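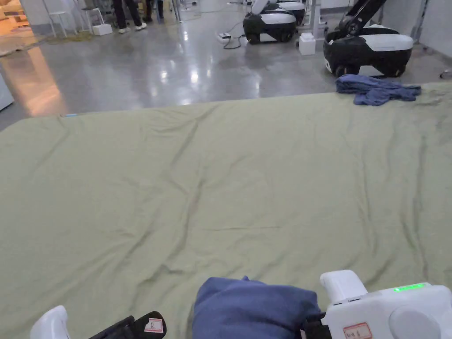 Against the Perfect Fold

My mother ironed everything, also the dish towels. When I moved to Markinbridge nine years ago, I brought this habit with me like a piece of furniture. Every Sunday I put a sheet over the table and folded the cloths on it, corner to corner, until the pile looked like a shop window.

I don't do this anymore, and I would like to defend my decision.

A cleaning cloth has a short and dirty life. It goes under the sink, it comes out, it wipes the stove. The square edges are gone in one second. I once spent a whole evening in April on the cloths of our building in Oakley Street, and on the next morning somebody had pulled one from the bottom and the pile fell down. I was angry for a day – over rags!

My neighbor says that folding calms her. I believe her, and she should continue. But calm is a different argument from order, and people often mix the two. If you fold for pleasure, fold. If you fold from shame, please ask who is looking into your cupboard.

Shirts I still fold, and bed sheets too, with great difficulty. The blue cloths go in a basket as they come from the line. They dry the dishes the same as before. My mother visited last month and opened the cupboard. She closed it again and asked for tea.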